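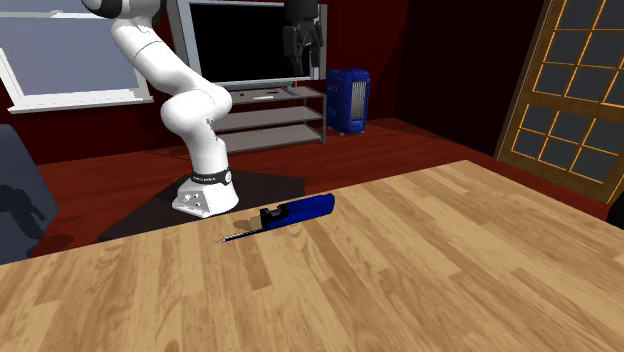
The season came down to a kicking tee, and the kicking tee was in the post. Deng had lost eleven games out of twelve and drawn the other one, in fog, against a side that had arrived two players short. Anqi Xue coached them anyway. She did her coaching from the clubhouse, a low building with dark red walls that the previous president had chosen to frighten visitors and which mostly frightened his wife. She had a table, a blue and black screwdriver and a bag of loose studs, and from these she intended to build a rugby team.

"We need one win," she told Muchen Wei, her fly-half, who was eating a banana over the boots. "One win and Isov go down instead of us."

"Isov are quite good."

"Isov are terrible. They're just terrible in the right order."

Muchen had kicked at goal 30 times that year and hit the posts more often than he had gone between them. There was a theory in the front row that he could make a living at it, if anyone ever wanted posts hit. He practiced every evening until dark, and in July he had practiced until the neighbors wrote a letter. 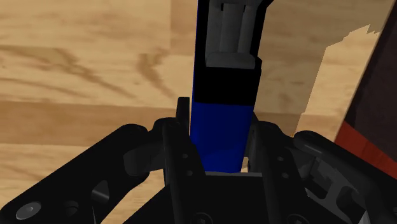
Second half

Jestetti were already safe in mid-table and played like men with a bus to catch. They were nine points up at the break all the same. Anqi gave a team talk that she had been saving since the spring, and it went over well until she called the hooker by the wrong name.

Then, for reasons no one at Deng could later agree on, things began to work. The scrum went forward. A winger caught a ball he was looking away from and fell over the line with it. The crowd, which the announcer put at 400 – he had once put a crowd of dogs and parents at 3,000 – made a noise that was nearly a song.

With a minute left they were two points down and had a penalty near the touchline. The new tee had not come. Muchen built a small heap of mud with his heel, set the ball on it, and looked over at his coach.

"Posts?" he shouted.

"Between them!" she shouted back. "Between!"

He took his five steps. The ball went up badly, wobbling like a shopping cart, and struck the left upright with a clang they heard in the parking lot. It hung there a moment, thinking about its options, and dropped over the bar.

The prop cried. The hooker, whose name was still wrong on the team sheet, carried Muchen as far as the 22 and put him down for a rest. Anqi shook hands with the Jestetti coach, who asked whether that was a set move.

"We've been working on it all year," she said.

The tee came the next morning, and she signed for it in her slippers.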